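Workshop notebook, December 2018

Varnish trials, continued. Strobel brown, batch 4, on the two test fiddles and the offcuts from the Lakano viola.

Started the morning by looking at what the batch had done overnight, which was nothing. It is still tacky. I pressed a knuckle on the back of the first fiddle and left a very good likeness of a knuckle. Batch 3 was hard by this stage and cracked like a dried pond, so I suppose we are approaching the answer from both sides and will meet it in old age.

Recipe as used: resin cooked down slowly, linseed oil added warm, same proportions as in September except for the resin, which came from the new tin. I suspect the new tin. It smells of church where the old one smelled of boats. Kaj Frandsen says you can't judge resin by smell and then spent a good while sniffing both lids.

Thinned half the batch with turps and kept the other half as it came off the stove. The thinned half brushes out nicely on maple and sinks into spruce like rain into a flowerbed. The ground coat is not sealing the spruce. I wrote the same thing in September, underlined, and evidently took no notice of myself.

Offcuts, for the record. Maple with ground and two coats: good colour, slightly orange by the window, much nicer under the lamp. Maple without ground: blotchy, looks like tea on a tablecloth. Spruce with ground: dark lines where the soft grain drank. Spruce with ground twice: better. Spruce with gelatine size, Kaj's idea: best of the lot, annoyingly. He has been told.

The drying cabinet is part of the trouble. One of the lamps on the left flickers and then sulks, so whatever hangs on that side cures later. I have swapped the fiddles over and put a paper label on each scroll, having got them muddled last time and written a confident page about the wrong one. The Usix timer still gains 12 minutes a day. I have stopped correcting it and now treat it as a second opinion.

Brushes: the wide one is shedding. Picked 7 hairs out of one front with tweezers, and the tweezers left marks, which I then had to rub out, which took the edge off the colour. The narrow brush sheds nothing and takes all afternoon. Use the narrow brush.

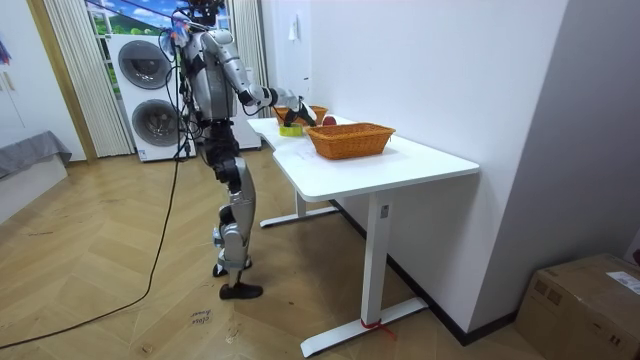 Colour is still the argument. Kaj wants the Kondness customer to have something redder, on the grounds that she asked for it. I hold that she asked for "warm", and that red is what people say when they have been looking at photographs. What I keep coming back to is how differently a brown reads according to what is near it. Against a white desk like that one even a mild brown would look strong, and a herringbone wooden floor would calm it down again, being wood and plenty of it. We judge everything over the bench, which is the colour of forty years of spilt varnish, so of course it all looks pale to us. I propose a sheet of white card and a plain board, with each sample looked at on both before anyone uses the word red.

Tomorrow: size the second front with gelatine, thin, and leave it alone. Cook a small pot from what remains of the old tin, so we know whether the resin is to blame or the cook. Order a lamp. Do not touch the first fiddle with a knuckle or anything else.

Later. Touched it. Still tacky, though less so on the lower bout. The knuckle print can be levelled once it has hardened. Kaj thinks we should keep it as a maker's mark.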